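Home | Feeds | Supplements | Stockists | FAQ | Contact

Search our site
Enter keyword... Go

Amness Loose Salt & Electrolyte for Horses: Frequently Asked Questions

What is the difference between Amness Daily and Amness Electrolyte?

Amness Daily is a loose salt with added magnesium, meant for horses at rest or in light work. Amness Electrolyte also contains potassium and calcium and is meant for horses that sweat heavily, such as those in hard training, on long trail rides or being hauled in hot weather. Both are made at our mill in Lekadthorpe.

How much do I feed?

For an average adult horse, give 30 grams of Amness Daily once a day, mixed into the grain or a handful of soaked beet pulp. Ponies get half that. For Amness Electrolyte, follow the chart on the back of the tub, which goes by body weight and workload. Each tub comes with a level scoop. Please don't use a scoop from another product, as the sizes differ.

Can I feed both at the same time?

Yes, but cut the Daily back to half a scoop on days when you give Electrolyte. Go back to the normal amount the next day.

My horse already has a salt block. Is that enough?

For some horses it is. Blocks were first made for cattle, whose tongues are much rougher, and many horses don't lick enough to meet their needs in summer. You can leave the block in the stall and feed loose salt as well. Fresh water must be available at all times.

My horse won't eat it. What can I do?

Start with a pinch and build up over 9 days. Dampening the feed helps the salt stick to it, so it doesn't get left at the bottom of the bucket. A little grated carrot or apple will usually get a fussy eater started. Do not put the product in the only water source — a horse that dislikes the taste may stop drinking.
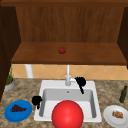
Apple on a wooden shelf

Is it safe for pregnant mares and foals?

Amness Daily can be fed to pregnant and nursing mares at the normal rate. We don't recommend either product for foals under six months unless your vet has advised it.

Should any horse not have it?

Talk to your vet first if your horse has kidney disease or a history of HYPP. Amness Electrolyte is not suitable for HYPP horses because of the potassium.

Is there any sugar in it?

No sugar, molasses or flavoring is added to the plain versions. The Brondero apple-flavored version contains a small amount of dextrose, listed on the label.

How should I store it?

Keep the lid closed and the tub off a damp floor. Salt draws moisture from the air and may clump. Clumped product can still be fed if you break it up and weigh it, as the scoop won't measure lumps properly.

What sizes do you sell?

Daily comes in 9 lb and 40 lb tubs. Electrolyte comes in the 9 lb tub only. The 40 lb refill bag for Daily will be back in October.

Where can I buy it?

We have 134 stockists, listed by state on the Stockists page. If there isn't one near you, order from us directly. Orders ship from our Nishad warehouse and normally leave within two working days.

Who do I ask about my own horse's diet?

Mélanie Campbell answers feeding questions by email. Tell her your horse's age, weight and workload, and what else is in the bucket — including treats and other supplements. For a sick horse, call your vet.

Contact us | Shipping & returns | Privacy
© Amness. All rights reserved.
Back to top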